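Notebook, January, started 4:30 pm with a cup of tea going cold next to me

Back on the sourdough crackers, and I'm happy to say the rye batch is behaving itself at last! I had been blaming the flour all this while (sorry, Hosness mill, you did nothing wrong) and I now think the trouble was my own rolling. The dough wants a good long rest between the first and second pass, longer than I have patience for on most afternoons, and if it doesn't get one it shrinks back on the tray and bakes up thick in the middle and scorched at the corners.

Today's mix, for anybody who wants to repeat it: 459 g of the Hosness rye and white blend, 80 g of discard straight from the jar, 20 g of salt, water by feel. I know, I know — "by feel" is no use to anyone. I'll weigh it next time. The salt is too high as well. Rhydian tried one from the first tray and went straight for the water jug, so I'll bring it down a good bit and put more caraway in to make up for it.

Rested the dough under a damp cloth on the shelf by the window while I cleaned out the Cornitz tins. Two of the lids don't seat properly any more and I would rather we stopped using them for anything that has to stay crisp. The Hedlund jars are better, though they take up so much room, and you do have to remember to dry the rubber rings or they start to smell like an old raincoat.

Rhydian Pugh has a theory that brushing the sheets with oil before they're cut gives a cleaner snap. I brushed half of the second tray to please him and, well, he may be right. The oiled ones broke along the score lines nearly every time, and the plain ones went wherever they liked. I'd like to see it happen again before I tell him so.

Still to do: copy the seed topping amounts out of the old Wevar folder before the pages come loose altogether, and find the small docking wheel, which was last seen in the drawer with the string. Oh, and feed the starter tonight. It looked sluggish this morning and I think the shelf is too cold for it.
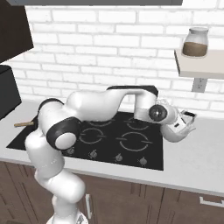

I'll move the jar up next to the bread bin and give it warm water for a few days, with a spoonful of whole rye in each feed. If it's doubling again by the weekend I'll mix another batch with less salt, and all of it oiled this time.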